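Zirkis teaches kitchen robots by hand

Hevdale, 04/10/2019 - Zirkis has opened its Rekell project, where people with no coding background show a two-armed robot how to work in an ordinary kitchen. They steer both arms by remote control, and every move is recorded.

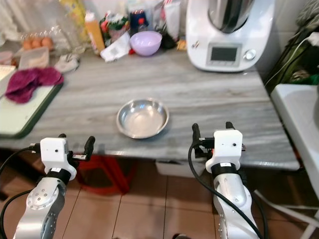

"Cooks pick it up so quickly - it's a joy to watch," said project lead Nataša Yordanov. The team has recorded 381 runs so far and wants many more by May. To take part, contact Chidubem Yusuf at Zirkis.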